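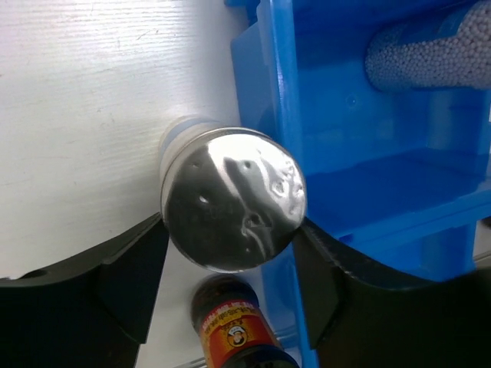 From: Gwenllian Parry
To: the Rasby supper list
Date: December 9, 2018
Subject: Re: salt in the bean soup??

Siu-fong Chow wrote:

> I made the white bean soup from the July handout and it came out so flat. I salted at the end like my mother does. Tsz-kin says the beans go tough if you salt them early. Who's right? Also, does it freeze?

Hi Siu-fong, hi all,

Oh, I have feelings about this one! I salted at the end for years and my soup always tasted like salty water with bland beans floating in it. Now I salt the soaking water, a good spoonful, and leave the beans overnight. They come out creamy all the way through, and I've never had a tough one that wasn't just an old bean. (Sorry, Tsz-kin. Check how long that bag has been in your cupboard.)

Then I go easy until the last ten minutes -- taste, shake, taste again. If it's still flat after that, try lemon before you reach for more salt. A Parmesan rind helps too if you have one. 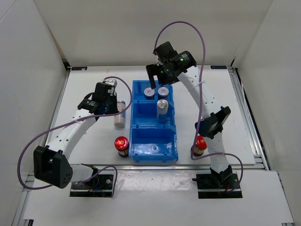

Cans in the blue bin, two at the back and a taller one in the middle.

It freezes fine, but leave the pasta out or you'll be eating paste in January. I do mine in flat bags and they thaw in a sink of cool water while I'm hunting for the bread knife.

Cheng-en, you asked about doubling it for the Mena supper. We had 45 people last time and my big pot was not up to it, so please bring yours. I'd double the beans and the onions but not the rosemary -- it takes over.

And can someone send me Lam's flatbread recipe again? I've lost it twice now.

Gwenllian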